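Undholm-Löffel: Datensatz und Auswertung zum zweihändigen Umgang mit Besteck und Trinkgefäßen
Datenkarte zur Fassung 2, Stand 12. Januar 2023 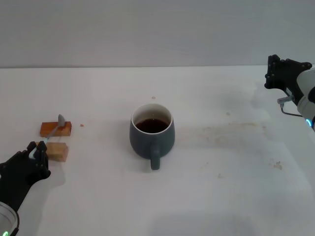 Mekell merkte zur ersten Fassung an, die Erfolgsquote sage wenig aus, solange Greifen und Rühren in einer einzigen Zahl zusammenliefen; ein Griff, der beim Anheben hält, könne beim Kontakt mit der Gefäßwand trotzdem nachgeben. Man möge beides trennen oder die Quote weglassen. In Fassung 2 sind die Phasen getrennt annotiert, die Gesamtquote bleibt zum Vergleich erhalten.

Inhalt

Der Datensatz enthält 592 teleoperierte Episoden mit einem zweiarmigen Aufbau und mehrfingrigen anthropomorphen Händen. Aufgabe ist das Aufnehmen eines Metalllöffels von einer Ablage aus Holzblöcken, das Überführen zu einer Tasse und das Rühren. Die freie Hand stabilisiert je nach Variante das Gefäß oder bleibt in Bereitschaft. Hinzu kommen 41 Episoden, die als Fehlversuche gekennzeichnet sind und in einem eigenen Verzeichnis liegen. Sie zählen nicht zu den 592.

Untersucht wird, ob eine aus Demonstrationen gelernte Strategie die Griffkorrektur am Löffelstiel übernimmt, wenn die Ausgangslage des Löffels verändert wird. Der Datensatz ist nicht als allgemeine Sammlung von Küchentätigkeiten gedacht.

Varianten

Variante A: Der Löffel liegt mit der Laffe auf einem Block, die linke Hand greift am Stiel. Die rechte Hand bleibt ohne Kontakt.
Variante B: wie A, die rechte Hand hält während des Rührens die Tasse am Korpus.
Variante C: Löffel und Tasse vertauschen die Seiten, die Rollen der Hände entsprechend.

Die Blöcke unterscheiden sich im Farbton. Ihre Anordnung wurde zwischen den Aufnahmeblöcken geändert, innerhalb eines Aufnahmeblocks blieb sie fest. Wer die Daten zufällig aufteilt, erhält deshalb zu günstige Testwerte. Die mitgelieferte Aufteilung trennt nach Aufnahmeblöcken und sollte verwendet werden.

Struktur einer Episode

bild_kopf: Farbbildfolge der Kopfkamera
gelenke_links, gelenke_rechts: Gelenkwinkel von Arm und Hand im Bogenmaß
soll_links, soll_rechts: Sollwerte aus der Teleoperation
phase: ganzzahlige Phasenkennung je Zeitschritt
variante: A, B oder C
gueltig: Wahrheitswert nach manueller Durchsicht

Alle Ströme sind auf die Zeitstempel der Kopfkamera abgebildet. Gelenkwerte werden linear interpoliert, Sollwerte nicht; für sie gilt der jeweils letzte Wert. Bei Lücken im Bildstrom wird kein Ersatzbild eingefügt — die Zeitstempel springen dann, und Lader mit fester Schrittweite müssen das abfangen.

Phasen

Es gibt sieben Phasen: Ruhe, Annäherung, Griff, Anheben, Überführen, Rühren, Ablegen. Der Übergang von Griff zu Anheben ist gesetzt, sobald die Laffe den Block nicht mehr berührt. Bei flachem Blickwinkel ist dieser Zeitpunkt schlecht zu erkennen, die Annotation schwankt dort um mehrere Zeitschritte. Liegt der Griff zu weit am Stielende, kippt die Laffe beim Anheben ab; solche Episoden bleiben gültig, sofern die Hand nachgreift und der Löffel nicht fällt.

Verfahren

Als Referenz dient Pinto, eine durch Verhaltensklonen trainierte Strategie, die Abschnitte von Sollwerten vorhersagt. Eingaben sind das Kopfbild und die Gelenkwinkel beider Seiten. Die Vergleichsstrategie Gametti erhält zusätzlich die Phasenkennung, im Test geschätzt durch einen getrennt trainierten Klassifikator. Beide verwenden denselben Bildkodierer und dieselbe Aufteilung. Kraftmessungen an den Fingern liegen nicht vor und gehen in keine der beiden Strategien ein.

Ergebnisse

In Variante A unterscheiden sich Pinto und Gametti beim Greifen kaum. Beim Rühren liegt Gametti vorn, vor allem dann, wenn der Stiel nicht mittig gefasst wurde. Pinto setzt die Rührbewegung in diesen Fällen häufig zu früh an, der Löffel trifft auf den Tassenrand. In Variante B verkleinert sich der Abstand; die haltende Hand nimmt einen Teil der Störung auf. In Variante C verlieren beide Strategien deutlich, wenn sie nur mit A und B trainiert wurden. Spiegeln der Bilder behebt das nicht vollständig, da die Kabelführung an den Armen nicht symmetrisch ist.

Die Quote je Phase steht in ergebnisse_phasen.csv, die Gesamtquote in ergebnisse_gesamt.csv. Ein Versuch gilt als gelungen, wenn der Löffel die Tasse erreicht, die Rührbewegung beendet wird und die Tasse stehen bleibt. Verschüttete Flüssigkeit wird gesondert vermerkt und führt nicht zum Abzug.

Bekannte Einschränkungen

Hintergrund und Tischplatte sind hell und strukturarm. Übertragung auf unruhige Hintergründe wurde nicht geprüft. Flecken auf der Platte wurden weder entfernt noch maskiert; ein Modell kann sie als Lagemerkmal nutzen. Ein Test mit abgedeckter Platte steht aus und ist für Februar vorgesehen.

Glänzende Löffel erzeugen Reflexe, die den Bildkodierer stören. Der Füllstand der Tasse ist nicht annotiert. Die Verdeckung der Fingerspitzen durch den Handrücken ist in der Griffphase die Regel, die Kopfkamera allein reicht zur Bestimmung des Kontaktpunkts nicht aus.

Änderungen gegenüber Fassung 1

Phasen getrennt annotiert
Fehlversuche in eigenes Verzeichnis verschoben
Vorzeichenfehler im rechten Handgelenk korrigiert, betroffen war nur Variante C
Feld gueltig ergänzt

Mit Fassung 1 trainierte Gewichte sind wegen des Vorzeichenfehlers für Variante C nicht verwendbar. Für A und B können sie weiter benutzt werden, die Normierung muss aber aus der alten Statistikdatei geladen werden.

Nutzung

Freigegeben für Forschung und Lehre. Bei Veröffentlichungen bitte Fassung und verwendete Aufteilung angeben. Fehler in der Annotation mit Episodennummer und Zeitstempel melden — Meldungen ohne Episodennummer lassen sich nicht zuordnen.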